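5.2 Failure during release

Most of the faults in the Steltby trials were dull ones: a dropped network packet, a joint limit reached a little early. The release fault was more interesting, and it cost us most of November.

The task asks the arm to put bread into a wicker basket and let go. Grasping gave us little trouble. Letting go did. The Plimeo controller decides that an object has been set down when the upward force on the wrist passes a fixed threshold. A stiff block on a bare table crosses that threshold at once. A braided roll lying across the rim of a basket (Figure 4) gives way a little, then gives way a little more, and the controller, being patient, keeps pushing. In 200 logged placements the arm pressed past the planned height often enough that we stopped calling it noise. The bread did not complain, but the wrist did: on two runs the force reading climbed until the safety stop cut in, with the fingers still closed.

Our first fix was to lower the threshold. The arm then became convinced that it had arrived while still in midair, and let go with great confidence. Our second fix, a cap on downward travel after first contact, worked better and is the one used in the rest of this paper. It assumes that first contact is detected, and with soft goods this is sometimes a matter of opinion.

Figure 4. Fingers of the gripper pressed into a braided roll at the basket, with a round bun below it.

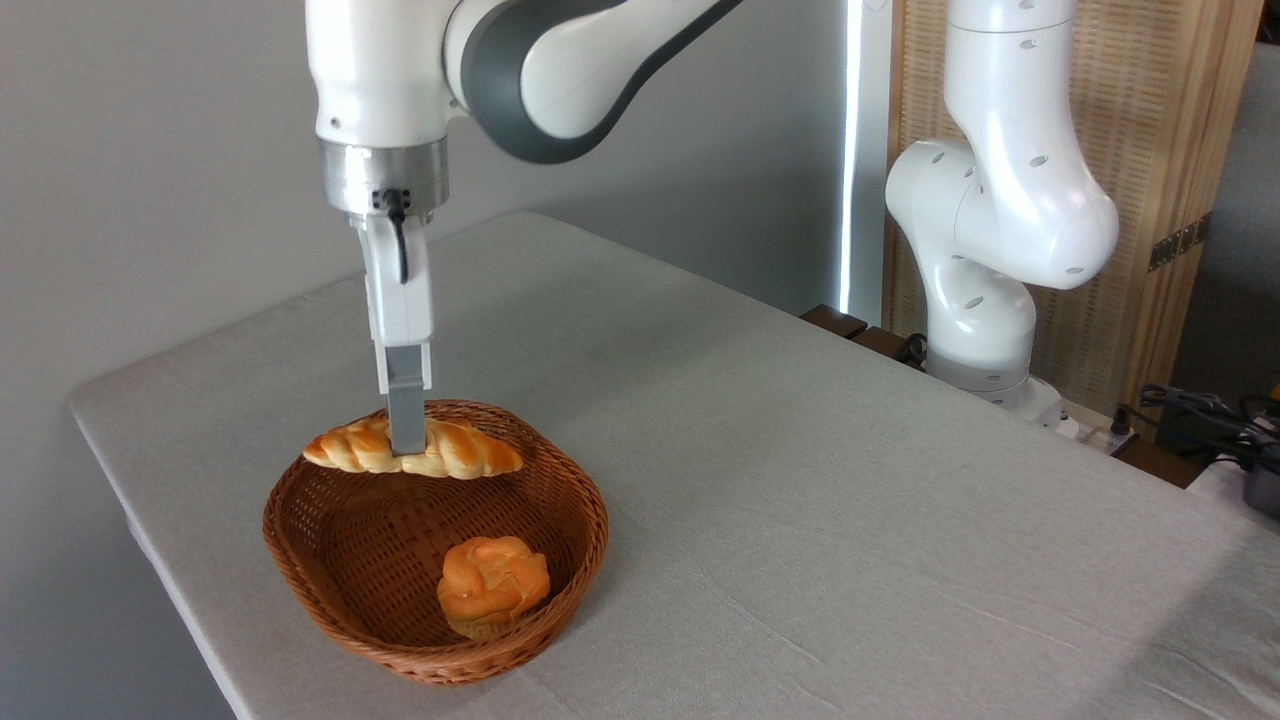
We also checked whether the cap made the arm any safer around people - it does limit the force, but we would not rely on it alone. The safety stop remains switched on in all of the runs reported in Section 6.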